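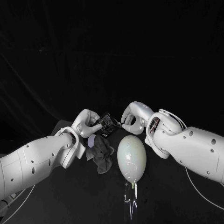
Can I buy one arm first and add the second arm later?
The second arm can be ordered at any time, but the controller must be the two-arm type from the beginning. The one-arm controller cannot be extended.

Equipment > Two-arm stations > Beter table station

Beter table station, with two arms and two hands

The Beter is a complete station for handling light and soft goods at a table. We at Junbridge deliver it to packing rooms, test rooms and schools which want to work with two hands at the same time. It comes with left and right arm, two hands with fingers, the controller, the Asten software and a cable set.

What to put in your budget

Many customers send us a request for the arms only, and later they are surprised by the rest. Please plan also for the table, the backdrop, the spare finger tips and the training of your people. The table is not in the price. It must be flat, stand firmly on the floor and have a dark matte top if you will use the head camera, as shiny tops give false edges. A black cloth backdrop from any curtain shop is good enough.

For the first year we advise to keep one spare hand on the shelf for every two stations. A hand which goes to repair is away for 6 weeks in the normal case. Without the spare, the station stands still in this time.

Choosing the hands

The Lau hand has fingers and a thumb, and it is the one to choose for cloth, small packets and other things which change their shape. If your goods are only boxes of one size, the simple two-finger gripper costs less and is easier to clean. Both fit on the same wrist, so the choice can be changed afterward. The cables for the two types are different and must be ordered with the hand. 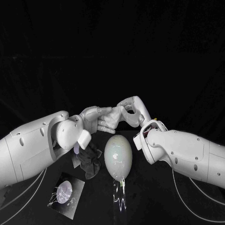
Beter station with both hands on a small white cloth.

Ordering

Order number of the station is 2084. The spare finger tip set is number 118 and is sold only as a full set for one hand. Delivery time is given in the written offer and starts when we have received the filled-in room sheet. In July our workshop is closed for 5 working days, please count this in.

Please send us with your request:
- the size of your table top
- the heaviest and the lightest of your goods, with weight
- if the station will be moved between rooms
- the language for the manual

Prices on this page are not shown, because transport and training differ from place to place. An offer made from our side stays valid until the date printed on it. Prices in the spare parts list were last changed on Thu 14 October.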